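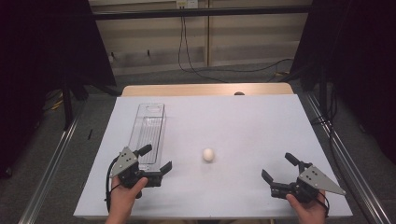 Figure 1. Egg transfer task with the two hand-held grippers, egg on the board to the right of the clear container.

Home | Projects | Reports | Lab Bookings | Contact
Last updated: May

Comparing Two Finger Settings on Hand-Held Grippers for a Fragile Object Task
Odville Gripper Project, student report

1. Aim

The project compared two finger settings on a pair of hand-held grippers. The settings were a stiff one, named Brornau in our notes, and a softer one, named Pranus. The question was which setting gives a more repeatable grasp on a smooth, fragile object, and whether the choice of setting changes the way an operator moves. The results will be used to choose the fingers for the bench arm next term.

2. Equipment

Each gripper has a black handle, two black fingers and a gray perforated plate on the outer side. The plates are a mirrored pair, so the left and right units cannot be swapped without moving the bolts. Finger closure was logged by the Nautiyal controller, firmware unchanged throughout. The work surface was a pale board laid on a wooden table. The target was a clear plastic container, long and narrow, placed lengthwise at the left side of the board. The object was a white hen's egg.

The container was chosen for its straight sides. Its clear walls caused some trouble for the tracking software, which lost the near edge of the container at certain lighting levels. We moved one lamp and left the container as it was.

3. Method

The operator began each trial with both grippers open at the near side of the board. The egg was picked up with the right gripper, steadied with the left if needed, and lowered into the container. A trial ended when both sets of fingers were clear of the container walls. Trials were run in 3 blocks, with the order of the settings reversed in the second block.

The controller wrote one file per trial. Files with a dropped signal longer than half a second were discarded before analysis. Of 3000 recorded grasps, 1728 used the Pranus setting and 1272 used Brornau. The uneven split came from a fault in the stiff spring on the left gripper during the last block - the spring was replaced, but there was no time to make up the missing trials.

4. Results

A grasp was scored as clean if the fingers closed once and did not reopen before release. Pranus gave 1355 clean grasps out of 1728, or 78.4 per cent. Brornau gave 827 out of 1272, or 65.0 per cent.

Most of the grasps that were not clean under Brornau showed a short reopening just after first contact. The operator closed, felt the force rise quickly, backed off and closed again. Under Pranus the reopening came later, usually while the egg was above the container wall, where the operator adjusted the angle of the fingers.

Cable drag was visible in the left gripper data under both settings. It appeared as a slow drift in wrist angle when the arm was extended toward the far end of the board. Taping the cable to the forearm reduced the drift but made the gripper slower to put on.

5. Limits

Only one operator took part, so the effect of practice cannot be separated fully from the effect of the setting. Egg size was not controlled. The scoring rule also treats a deliberate regrasp the same as a slip, and the files alone do not tell them apart.

6. Recommendation

The Pranus setting should be fitted to the bench arm for fragile objects. The Brornau fingers should be kept for the peg and block tasks, which were outside this report. A lighter cable should be tested on the left gripper before the next set of trials, using the same container and the same start position.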